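Notebook Benches Parts Loans Search

November, started 9:40

Continuing with the Lelis carpet cleaner, the one which loses suction after the first tank. Yesterday I wrote that the pump is suspect. I take this back. The pump is good, I ran it with the hose disconnected and the flow is even.

Today I opened the recovery tank lid and looked at the float. The float moves freely when I tilt the tank by hand, but with the motor on it goes up too early and closes the air path. The foam from the Moodley detergent lifts it. With plain water it stays down until the tank is almost full. I repeated this two times with each liquid and got the same result.

So the question is the detergent dose or the float shape. Florencia Gallardo believes it is the dose. She mixed a weaker solution at 11 and the float stayed down longer, but the carpet sample stayed gray near the edge where we had put the coffee. I am not satisfied with that as a solution.

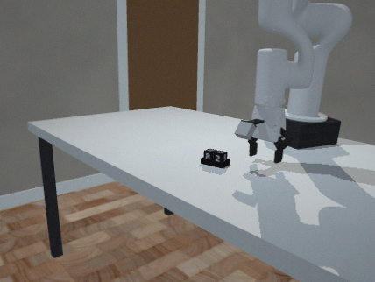
Arm on the long white table, dark pedestal at the back right.

Brushes: I removed all of them and cleaned the hair from the shafts. One bearing is rough when I turn it with the fingers. I put a drop of oil, it is better but still makes a small noise. Ordered 3 bearings from Fosalby, so that we have spares. Their part list is confusing, the same bearing appears under the Ovia upright and under the Lelis with different prices. I took the cheaper one. If it doesn't fit I will write it here.

The belt has a shiny side, but no cracks. Leave it.

Motor speed under load, with the new filter: 2,318 rpm. With the old filter it was lower and not stable, I didn't write the value because it jumped too much. Please, whoever uses the bench meter next, put it back on its charger. It was dead again this morning.
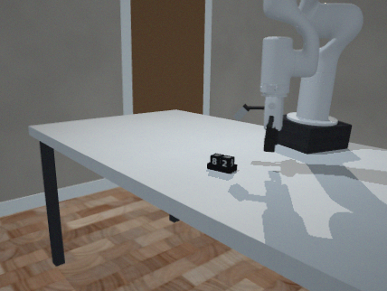 After lunch I tried the float from the Ovia tank. It is taller and has a small skirt at the bottom. It needs the cage to be opened a little, I did it with a round file - slowly, the plastic is thin there. With full detergent dose and this float the suction stayed until the tank reached the line. Then it closed correctly. One run only, so I don't want to say more.

Water recovered from the carpet sample in this run was 97 percent of what we recovered with plain water. I weighed the tank before and after on the small scale.

To do:
- repeat the run with the Ovia float, new carpet sample, same dose
- ask Florencia if she kept the weak solution, the bottle has no label
- check the lid gasket, it has a flat place near the latch
- spray nozzle is still crooked, left side gives less
- order number for Fosalby goes in the parts book

The old float is in the bag taped inside the lid of the parts box. Don't throw it away, I want to measure the cage opening against it when the bearings arrive.

Back to top | Workshop notebook, internal copy | Contact the bench desk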